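Print this page | E-mail this page

Where Does the Paper Go? A Term of Looking at Waste in Our School Library
Project report by Mahsa Bahrami
1/10/26

When I first told my group that I wanted to do my project on paper, I think they were hoping I would change my mind. I can't blame them, but I had spent so many lunch hours in the library at Sollusgate (it is the warmest room in the building, and the chairs are lovely) that I had begun to wonder how much of what came out of the printer was ever read by anyone.

How we went about it

Sakda Sombatkul and I kept a tally for 13 school days. Each afternoon after the last bell we sorted the paper left behind into printed on one side, printed on both sides, and blank. We did this by hand, which took much longer than I had promised Sakda it would, and he was very patient with me.

What we found

Over the whole period we sorted 2622 sheets. Of these, 960 had print on one side only, and a good many were cover pages carrying a name and nothing else. The blank ones surprised us most! We had expected a handful, but there were enough to keep a class in rough paper for quite a while.

We also asked five pupils why they left their pages behind. Most had printed the wrong version and simply forgotten about it, and one told us, rather sweetly, that she hadn't liked to put clean paper in the bin.

What we tried

We asked for a scrap tray on one of the tables, so that anyone wanting a sheet for sums or doodles could help themselves. Wire mesh seemed a sensible choice, as you can tell at a glance whether there is anything left in it.

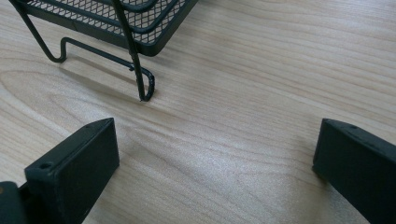

What I would do differently

I would start the tally before the mock exams, when everybody prints far more than usual, and I would weigh the paper as well. I should also like to talk to the younger years, who we hardly met at all.

Print this page | E-mail this page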